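To: equipment-planning list
From: Mandla Mathebula
Date: August 1, 2024
Subject: Re: second pair of grippers, and what to cut

On the grippers, the Oosthuizen quote came back and it is higher than last year's. Lead time is 14 weeks. If we want a second working pair by November, the order has to go in this week.

Earlier in the thread, Lerum wrote:

> Before we commit to a second station I would like to see a
> parts list that includes the small stuff. Last time we budgeted
> for the arms and the grippers and then spent months buying
> cables and pads out of petty cash. Also, do we need two
> grippers per station? Most of what we record could be done
> with one hand. And can the Akska tables be reused?

Taking these in order.

Small stuff. I have added a line for it. It covers finger pads, cables, screws and mounting plates. We went through 23 pads on the current station since the last order, and the Plestiment ones wore out fastest. I would buy a full box this time and skip Plestiment.

Two grippers per station. I would keep two. Wide items like the food containers are on the task list for the whole next quarter, and we want them held from both ends. With one gripper we would have to drop the shelf tasks or pick narrower containers, and then the data would not match what we already have.
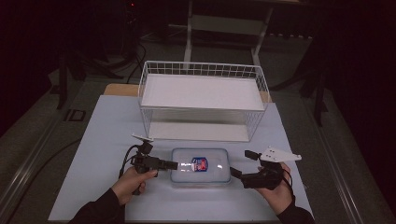
One gripper at each end of the container, wire rack behind.

If money is short I would sooner take the second station down to a single rack and a smaller set of props. Racks and containers are cheap and can be added in any month. Grippers have to be ordered as pairs from the same batch or we lose days on calibration, and that comes out of somebody's salary line even if it never shows up on the quote.

On props, please budget for duplicates. Clear containers get scratched, and a scratched lid looks different on camera from a new one. I put in 16 containers, all the same model. Leave the labels and the inserts in place when they arrive so the new ones match the old ones. 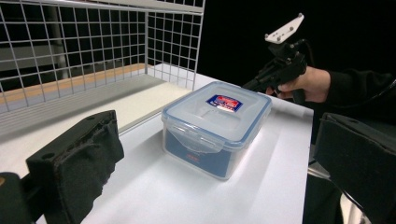

Tables. The Akska tables can be reused if we only add one station. They are the right height and we have 2 spare. What we do not have is floor space for the cables, so I have included cable covers and a longer power strip. Someone should measure the back wall before we order the covers.

Still open: whether spare fingers come under equipment or consumables. Finance gave me two different answers. If they count as consumables, we can move them off this request and the total drops under the approval limit. Lerum, can you ask again and get it in writing?

I will hold the order until I hear from you on that.

Mandla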